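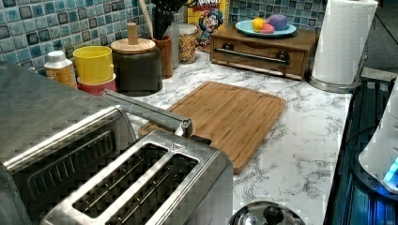

Print this page | E-mail this entry
Search the diary: type a word and press enter

January, quarter past six in the morning

I did not sleep well. Yesterday I rented my nail table to a stranger for the first time, through Cluvance, and all night I was thinking about the key.

My salon in Drarkmont has two nail tables and a small room for facials. Since autumn the second table stands without work three days in the week, and the rent is 842 a month whether I am busy or not. A woman from the wholesale shop told me to put the table on Cluvance. I wrote the advertisement four times. My English is good enough for speaking with clients, but for selling something I become stiff like a letter from the bank.

The person who booked is a manicurist with her own small brand, Hoàng. She came at ten with one suitcase and a lamp. She paid 95 for the day, and Cluvance keeps 13 of it. I find this fair, although my sister says it is too much for a website.

What was difficult: I did not know how to behave. Is she my guest, or my neighbour, or my competitor? I offered her tea and then I was afraid that I disturbed her. When one of my regular clients looked a long time at her colours, I felt jealous — I am a little ashamed to write it. But the client stayed with me, and she asked for the same brown as always.

At closing time the table was clean, cleaner than I leave it. She had wiped also the legs of the chair. She asked if she can have the same day every week until Easter, and I said I must think, but I had already decided.

Now I must do these things. Ask the insurance if a second person is covered (I should have done this before!). Buy a small lock for the drawer with my drills. Move the bookings from the paper book to Cluveo, because twice I nearly promised the table to my own client.

The landlord also must know. I will call him after nine, he does not like early calls.

2 comments | Share this entry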